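Questions about the Torau spice blend

We get many letters about our warm drink blend, so Giorgia D'Amico and I have collected the most common questions on one page. If your question is missing, please write to us and we will add it.

What is in the blend?
Turmeric, ginger, cinnamon, cardamom and a little black pepper. There is no sugar and no milk powder. You choose your own sweetness at home.

How much do I use for one mug?
One level teaspoon for a normal mug of milk. If you drink it for the first time, take half a teaspoon. The ginger is stronger than many people expect.

Must I use cow's milk?
No. Oat milk gives the thickest result and almond milk is a bit thin, but both are good. Coconut milk from a tin should be mixed half and half with water -- otherwise the drink is very heavy.

Why does the powder sink to the bottom?
Ground spices do not dissolve like sugar. Stir the blend first with one spoon of hot water until you have a paste, then pour in the milk slowly. You can also whisk it in the pan for 4 minutes on low heat. Please do not boil it hard, the cinnamon becomes slimy.

Can I drink it in the evening?
Yes, there is no tea or coffee in it. I have mine after supper, with a spoon of honey.

Is it a medicine?
No. It is a pleasant drink and we make no health promises. If you take blood thinners, have gallstones or are pregnant, ask your doctor before you drink turmeric every day.

How long does the tin keep?
A closed tin keeps for one year. After opening, finish it in three months and always use a dry spoon.

How many mugs are in one tin?
The small tin gives 23 mugs. The large refill bag is for families, or for people like Ifeoma Bashir in our packing room, who drinks it at every break.

Turmeric has stained my tea towel. What can I do?
Rinse it in cold water at once, rub in some washing-up liquid and leave it for half an hour. Then wash as usual and dry it in the sun. Sunlight takes away most of the yellow. Do not iron before the stain is gone.

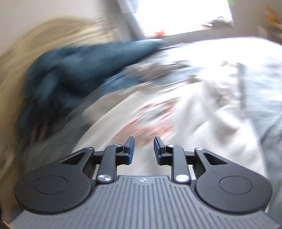
A heap of fabric, with a gripper in front.

Do you send abroad?
At the moment only within Europe. We hope to add more countries in October.

Last updated: February 16, 2020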